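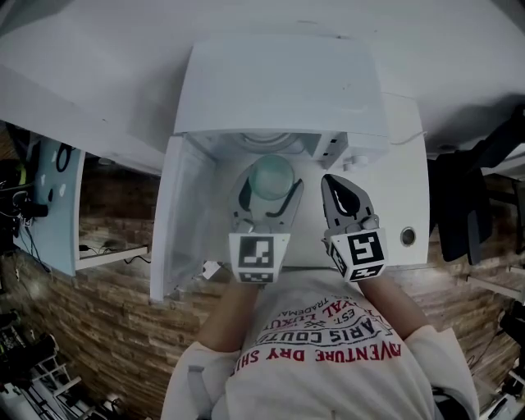 Moving to Cliltholm, week three, or: where did all the money go

26 April 2019

Quick one tonight, I have maybe half an hour before I fall asleep on the keyboard. People keep emailing to ask how the move went so I'm going to put it all down here once and then just send the link.

Short version -- we're in. Longer version follows.

The house in Drillton closed on time. The new place in Cliltholm did not. So there was a gap, 4 days, where everything we own was on a truck and we were in a motel off the highway with a dog and a fern. The fern was my idea. Don't bring a fern.

The truck

Went with Morkance Moving in the end. Got two quotes, the other one was Drakos and they were cheaper on paper but wanted extra for stairs, extra for the piano bench (not even a piano! just the bench), extra for anything over a certain weight. Morkance gave me one number. $3,855, all in, and that's what I paid. To the dollar. I was braced for a suprise at the end and there wasn't one.

The crew was fast. Maybe too fast. I had a whole system with colored tape, blue for kitchen, yellow for bedroom, green for the garage, and about an hour in I noticed the tape was being ignored completely. Everything went in where it fit. Which, fine, that's how you load a truck. But then it came off the truck the same way, so for the first two nights my pillow was in the garage under the Christmas stuff.

Damage: one lamp, one picture frame, a chip off the corner of the dresser. I filed for the lamp. Not bothering with the rest. The dresser was ugly before.

What I'd pack differently

Books in small boxes. Everyone says this and I did not listen. I had one box labeled BOOKS / MISC that two grown men put down and looked at.

Write on the sides of the box, never the top. Once they're stacked you can't see the top. Felt very dumb about this one.

A first night bag. I had one, but I packed it for a camping trip apparently. Flashlight, batteries, rope?? No shower curtain. No can opener. No toilet paper, and the closest store shuts at nine.

Chargers in one ziploc. Still missing the camera one.

Screws taped to the thing they came out of. We have a bag of screws from somewhere. Could be the crib, could be the bookcase. The bookcase is standing so I'm choosing not to think about it.

The address change stuff

This took more time than the packing. I started a list in Drillton and thought it would be ten things and it was 22 by the time I stopped. Bank, other bank, car insurance, the dentist, the vet, the pharmacy, the library (I owed a fine), the alumni magazine I have been trying to get rid of for years and which found me here before the electric bill did.

Do the electric first. I'm serious. I did it third and there was some mixup about the start date and we nearly had no lights the first night. I spent 50 minutes on hold eating crackers out of the sleeve.

Also forward your mail at least a week before. I did it the day before and there's a hole in the middle of the month where I got nothing at all, and I know at least one check is in that hole.
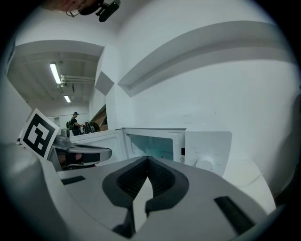
Internet was the other one. They gave me a window of eight to five, which isn't a window, it's a day. Then came at 5:20. Nice guy though, and he ran the line along the baseboard so it doesn't cross the hallway, which I didn't even ask for.

Money, since people asked

Movers I already said. Then deposits, the motel, gas, takeout (so much takeout), a new hose, curtain rods because the last owners took theirs, new locks, a trash can the town requires you to buy from the town. All that extra stuff together was $1,759. I had budgeted five hundred. I don't know what I was thinking, I think I just liked the number.

If you're planning one of these, take whatever you put down for "other" and triple it. Then add curtain rods.

The town

It's good! I like it more than I expected to. It's quiet at night in a way Drillton stopped being when the bypass went in. There's a bakery that opens stupidly early and a hardware store where they'll cut you a key while you wait. I've been in there so often the last two weeks that I get a nod now. You can walk to the river in ten minutes, fifteen with the dog because he has to smell the same fence every time.

Things I miss: the good Thai place. The big tree. Knowing which lane to be in.

The streets here change names halfway along for no reason I can find. I live on one that's got three names in under a mile, and the pizza guy called me twice from the wrong one.

Still to do

Garage. All of it.
Hang pictures, minus one.
Find out who picks up yard waste, and when.
Driver's license, I have untill June for that I think, need to check.
Fix the back gate, it swings open on its own and the dog has figured that out.
Return the borrowed dolly.

The fern lost most of its leaves at the motel but there's a green bit coming up in the middle. I put it by the back window and I'm leaving it alone.

OK, bed. If you need the new address email me, I'm not putting it on here. And if you sent a card to the old place it's probably in the hole with the check, so thank you anyway. More when the garage is done, so don't hold your breath.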